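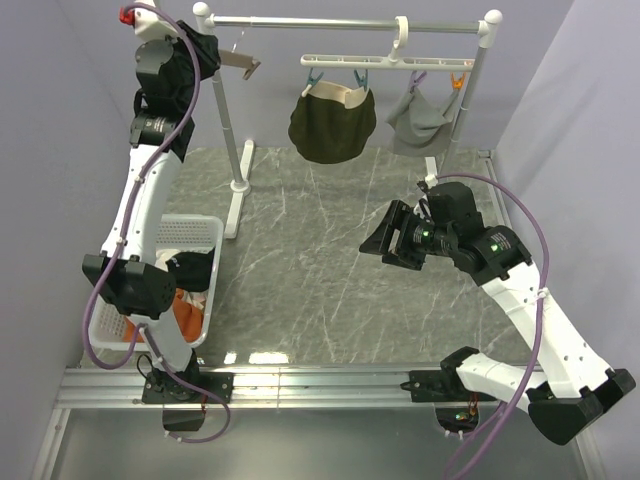

Checking the cables on the two-arm laundry cell

Print this page | E-mail this page

The Zenent setup sheet says the cable loops "need no attention." I don't believe it, and after 2000 cycles neither should you.

1. Stop the program and empty both grippers. Support each arm before you cut power. The sheet claims the joints hold. Maybe they do.

2. Follow each purple cable by hand from the gripper down past the base. Feel for flat spots, especially near the elbow.

3. Move the elbow slowly through its full bend. If the loop pulls tight or rubs the rail, give it more slack.

4. Check the base bolts. Derkov sells a thread compound for these. I saw no difference with it.

5. Power up and jog one arm at a time. A green light at the wrist tells you very little about a cable that only fails when bent.

6. Run one garment at low speed before going back to full loads.

Write down the cycle count. Ours was 3382 at the last check.

Naa Ametepe

This site uses cookies. Accept | Settings

© Pluretti | Contact | Back to top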